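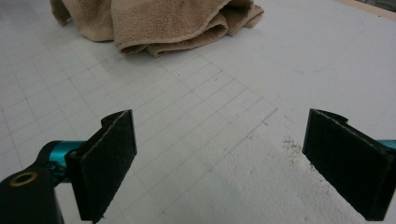

Maeve Corrigan reckons the 27 was never late before they moved the stop outside Costello's, and I think she's right.

I've kept a note of it since November. Out of 103 mornings, the bus came on time on 50. On 16 it didn't come at all.

The timetable still shows the old stop – so if you're new to Urham you'll be waiting on the wrong side of the road.

Rang the council on Thursday. They said to ring the bus company. The bus company said to ring the council.

I've written to both now and sent them the dates. Will post whatever comes back.

If you get the 7.40, keep a note of your own and send it to me.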